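Budgeting for hand-held grippers
From the Matlala workshop wiki, equipment planning section

A hand-held gripper is a pair of robot-style fingers that a person carries and squeezes, so that a job can be recorded and later taught to an arm. I look after the buying for our group at Pradomley, and this entry covers what I've learned about paying for them — mostly by getting it wrong the first time!

Purchase price
The body is the part everyone argues over. Ours came from Halturora at $409 each, and I ordered 6 before I'd thought much about spares (Palesa Mathebula had warned me, to be fair). Carus makes a lighter one with a longer wait. If your grant closes in December, get the quote in well before then, as freight can drag on.

Running costs
Pads are where the money goes. I set aside $240 a year for pads and screws and I'd go higher next time. Fingers themselves last a good while, but check whether they're sold one at a time or only in pairs, and whether the pads come off without replacing the whole finger. Hinge parts deserve their own line in the budget too.

Planning for wear
Naledi Zwane keeps our wear log and looks over every gripper before a block of work. Frayed edges and lifting corners go in the log, and I order from that — it beats guessing from the catalogue. Allow seven weeks for delivery if the parts are coming by sea.

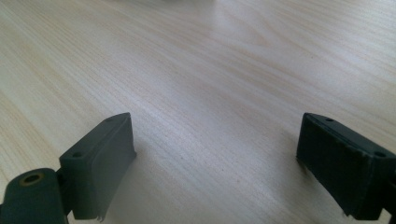 Gripper fingers open over a wooden tabletop. The pads are ragged along their lower edges.

Shared or separate
Some groups buy one gripper per person. We share, and it's cheaper, though you do need a sign-out sheet and a bit of patience. I'd still keep one complete unit in the cupboard as a backup.

See also: Pad suppliers; Freight and customs; Sign-out sheet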